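**Londcombe Shared Workroom — Users' Meeting**

Thursday, September 24, 2026, upstairs meeting room

Present: Elvia Zavala (chair), Thabiso Tshabalala, Yetunde Okafor, Mansa Ametepe
Apologies: Iraís Cisneros
Minutes: Y. Okafor

## 1. Minutes of the previous meeting

Accepted with one correction. Under item 4, "the tables will be oiled" should read "the tables will be wiped and inspected before any decision on oiling". TT asked that the corrected version replace the one pinned inside the store cupboard door.

## 2. Matters arising

2.1 Door closer. Adjusted by MA. It still slams when the landing window is open. MA to try a quarter turn on the second screw.

2.2 Shelf labels. The Kerkum label tape lifts at the corners on the painted shelves but holds on the metal ones. Agreed to use card holders on the painted shelves and keep the tape for metal.

2.3 Lost key. Not found. A replacement has been cut and signed for by IC. Closed.

## 3. Table surfaces

TT reported on the light wooden tabletops. The finish is sound over most of the area. There are dull patches where tape has been left on for long periods and removed dry. A test with warm water and a soft cloth took off the residue but did not bring back the sheen. A second test with the Afolabi surface cleaner gave the same result at greater cost.

MA asked whether the dull patches were wear in the finish or a film on top of it. TT considered it to be wear, as the patches do not change when wiped. No further testing needed.

Agreed:

- Tape is to come off at the end of each booking.
- Nothing is to be dragged across the grain. Boxes and boards are to be lifted.
- The Afolabi cleaner will not be reordered. The present bottle may be used up on the shelving.
- Oiling is deferred. EZ noted that oiling one table and leaving the others would produce a visible mismatch, and that the room cannot be closed long enough to do all of them before winter.

## 4. Items kept on the tables

EZ opened by saying that the clear-table rule agreed last year is not being followed and that the meeting should either enforce it or write a rule people will keep. The discussion took up most of the meeting.

4.1 Cables. YO reported that coiled black cable is being left at the left-hand end of the table between bookings. The coils take up working space and are hard to separate once stacked. MA pointed out that the thicker cable does not hang well on the existing hooks, which are too short, so that it slides off and is put back on the table. TT proposed deeper hooks under the window sill. YO preferred a lidded tub on the floor. Hooks were preferred by three to one, on the grounds that a tub would only move the tangle.

Agreed: hooks with a reach of 50 mm to be fitted, one coil per hook, each coil tied in 2 places.
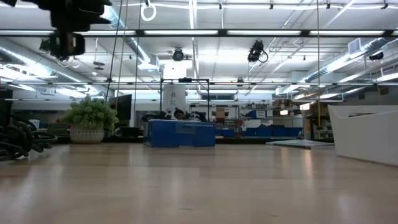
4.2 Plant. There was a request from IC, received in writing, that the potted plant stay where it is, to the right of the cables. MA had no objection but asked for a saucer under the white pot, to protect the wood when it is watered. EZ asked who waters it. The answer was that several people do, which may be too many. Agreed that the plant stays, that a saucer is bought, and that watering is done by IC only, with YO covering absences.

4.3 Blue box. The box in the middle of the table has no agreed place. TT said it is in regular use and should not go back to the store cupboard, where it would be behind the folding chairs. MA said that in its present position it blocks the view across the table for anyone sitting low on the far side. Agreed to move it to the lower shelf by the door. If that shelf proves too shallow the matter returns to the next meeting.

4.4 Grey board. The flat board kept on the right-hand side is to be treated as a working surface and may remain. It should not be used as a tray for loose items. Any cutting is to be done on a separate mat. TT to check the underside for grit weekly, as grit trapped beneath it will mark the table.

4.5 Revised wording. The rule will now read: "Items listed on the sheet by the door may stay on the table. All other items are put away at the end of the booking." The sheet will list the plant and the grey board. Additions are by agreement at this meeting only.

## 5. Chairs and monitor

5.1 MA has checked the chairs. One has a loose back bolt and has been tightened. One makes a noise when leaned on, cause unknown, no movement found. Both remain in use.

5.2 The black monitor at the back of the room catches glare in the afternoon. YO suggested turning it further from the window. TT said this had been tried and made it harder to read from the near side of the table. Left as it is. EZ to ask Trivcombe for a price on a blind.

## 6. Lighting

The overhead lights reflect in the tabletop, chiefly in the centre and to the right. TT finds this tiring when reading small print laid flat. MA does not notice it. Changing the fittings was ruled out on cost. Diffuser panels were discussed without a decision. YO to find out whether the existing fittings will accept them.

## 7. Actions

| No. | Action | Who |
|---|---|---|
| 1 | Adjust door closer | MA |
| 2 | Card holders for painted shelves | YO |
| 3 | Buy and fit cable hooks | TT |
| 4 | Saucer for plant pot | IC |
| 5 | Move blue box, check depth of shelf | MA |
| 6 | Print and put up revised rule and sheet | YO |
| 7 | Price for blind from Trivcombe | EZ |
| 8 | Weekly check under grey board | TT |
| 9 | Diffuser panels, check fittings | YO |

## 8. Any other business

TT asked for the broom to be hung up by its loop and not stood on its bristles. Noted.

MA reported that the cupboard light has been left on over two weekends. A reminder will be added to the sheet by the door — below the table list, in the same type size.

Meeting closed at 17.50. Date of next meeting to be set by EZ once IC's dates are known.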